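Speaker notes – "Small things on a gridded cloth: how much handheld demonstration data does a tidy-up policy need?"
Troltstead workshop, 19 November 2018. Ermelinda Bastos

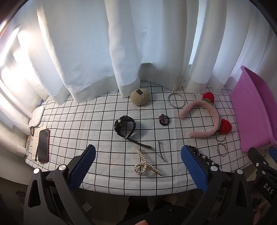
Start with the question, skip the history. We wanted a policy that picks small personal items off a table and puts them away. Hair clips, bangles, a watch, a headband. These are awkward for a gripper. They are thin, or they are soft, or they have a hole in the middle.

All demonstrations came from people holding the gripper in the hand, with the camera mounted on it. No teleoperation. Conceição ran most of the collection at Patrício and can take questions on that part afterward.

Method, keep it short. We recorded 800 demonstrations and threw out 115. Most of those were tracking loss, the rest were people changing their mind halfway through a grasp. The 685 left over went into training. Items were shuffled between takes, and we asked people not to line them up. If someone asks about the cloth: the printed grid gives the tracker corners to hold on to. On plain white we lost position near the table edge much more often. We didn't test other patterns.

Pause here and point at the thin items. A hair pin lying flat on cloth is the hardest thing in the set. The pads have to come down almost to the surface and close without dragging the fabric. The wristwatch is easy by comparison, if you go for the case and leave the strap alone.

Main result. We trained on subsets of different sizes. Past 415 demonstrations, the soft items stopped improving. Headband, fuzzy pouch, hair tie with a bow – all flat from there on. The rigid thin items kept getting better right up to the full set, and we don't know where they level off. Say that clearly. Last time in June I rushed it and people left thinking 415 was the answer for everything.

Second result, the rings and bangles. The policy learned 2 ways of picking up a bangle. One is a pinch on the near rim, the other is one finger inside the loop. Both are in the demonstrations. The trouble is that it sometimes starts one and finishes the other, and the bangle skids away. Splitting the data by grasp type fixed most of it, but the labels were done by hand and that doesn't scale.

(Skip if short on time: the Mindach comparison. Same items, their arm, our weights. It worked worse on everything, mainly because of wrist clearance. Slide is in the backup set.)

Limits. One room, one table height, daylight through curtains. Overlapping items are still bad. Two bangles on top of each other get treated as one object.

Thank Matisau for the arm time. Next up is clutter, with items touching. Then questions – Conceição has the microphone.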